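Gomska Kitchen Set

README for the dish-handling recordings made by the Lomora Robotics Club

What this is

Gomska is a set of recordings of a two-armed robot working at kitchen counters and sinks. The club made it as its project for the school year. We wanted training data for our own small policy, and we wanted it to come from kitchens people cook in, with their own plates in them. The only practice counter we had before this was a folding table with plastic picnic dishes, and a policy trained on it did badly as soon as it met a dark counter or a deep sink.

The set has 1,191 episodes. Each episode is one attempt at one task, from the moment the operator takes control to the moment they let go. Failed attempts are kept and marked as failed.

Maintainer: Joana Cardoso. If you find a mistake in a label, write to her through the club mailbox and give the episode number.

What is in the download

episodes/ has one folder per episode, with head video, joint positions, gripper commands and a short text file with the instruction.
labels/ has the outcome table and the step boundaries.
splits/ has the train, validation and test lists.
tools/ has the loader and the script we used to check for missing samples.
CHANGES.txt lists what was fixed between versions.

The head video and the arm data are stored separately and have their own clocks. Use the loader to line them up. If you write your own, read the offset field in each episode folder first. It is not the same for every episode, and early users who assumed it was got arm positions that ran ahead of the video.

Tasks

Stack plates: put one plate on top of another on the counter.
Unstack plates: take the top plate off and set it down beside the stack.
Counter to sink: move a dish from the counter into the basin.
Sink to counter: move a dish out of the basin and set it down.
Move towel: pick up a cloth and lay it down somewhere else on the counter.
Move spoon: take a spoon out of a bowl and lay it down.

The instruction for an episode is a plain sentence, such as "put the pink plate in the sink." Operators typed these themselves, so the wording varies. Some say "basin," some say "sink," and a few call every shallow dish a plate. We fixed spelling and left the rest alone. If your model needs fixed wording, the outcome table has a task code for every episode.

Kitchens

Recording was done in homes belonging to club families and in the Azevedo building, which has a teaching kitchen on the ground floor. Most home kitchens were left as they were, apart from putting away knives and anything with a name or address on it. Dishes were supplied by each home. We did not standardize plate sizes.

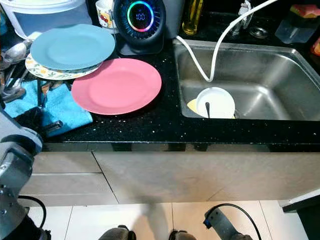
Head view in a home kitchen: plates and towel on the left, sink on the right, both arms low.

Dark polished stone was the hardest surface for our policy. Stainless steel sinks came second, mainly when there was a window behind the operator. Neither has been filtered out, and we would ask you not to filter them out either if you report results on the full test list.

Each kitchen has its own number, and no kitchen appears in more than one split. This matters more than it sounds. In our first version we split by episode, and the scores on the test list were much too good. The same plates and the same counter were in training. Results from version 1 should not be compared with anything later.

How it was recorded

The robot is a Dromix base with two arms and parallel grippers. It was driven by an operator standing behind it with a pair of hand controllers. A second club member stood next to the stop button for every episode and had no other job while the arms were powered. New operators did 54 practice attempts on the folding table before their episodes were allowed into the set.

Arm speed was limited in software. Please do not take the timing of the motions as a guide to how fast the task can be done. Operators were told to go slowly near glass and some of them went slowly everywhere.

Labels

Outcomes are success, partial and fail. "Partial" means the dish got to the right area but was left tipped, hanging over an edge, or resting on something it was not supposed to be on. Two people labeled every episode separately. Where they disagreed, Joana watched the episode and picked one. The table keeps both original labels along with the final one, so you can see which ones were argued over. Most of the disagreements are in Move towel, where it is hard to say what a correctly placed towel looks like.

Step boundaries mark approach, grasp, carry and release. There are 3,000 of them in this version. They cover only part of the set, and the boundary file lists which episodes have them. They were placed by hand and can be off by a few samples. Do not use them to measure grasp time.

Known problems

Several episodes from the teaching kitchen have a gap in the left gripper data. They are listed in tools/gaps.txt.
Episode 2,041 has the wrong instruction. The robot moves a bowl and the text says plate. (Episode numbers are not continuous. Numbers used for practice runs were never reused.)
White dishes in white sinks are underrepresented.
There is very little left-handed operation. The right arm does most of the work in most episodes.
Water was kept off for all recordings, so the set is no use for rinsing or washing.

Use

You may use the set for coursework, club projects and research. Keep this file with any copy you pass on. Please don't try to work out whose kitchen is whose. Families agreed to the recordings on that condition, and any of them can ask for their kitchen to be removed. When that happens we put out a new version and note the kitchen number in CHANGES.txt, and we ask you to delete the matching folders from your copy.

Next version

We plan to add cups and mugs in December, once the new gripper pads are fitted. Members who want to operate need to finish the practice attempts first. Sign-up is on the sheet by the workshop door.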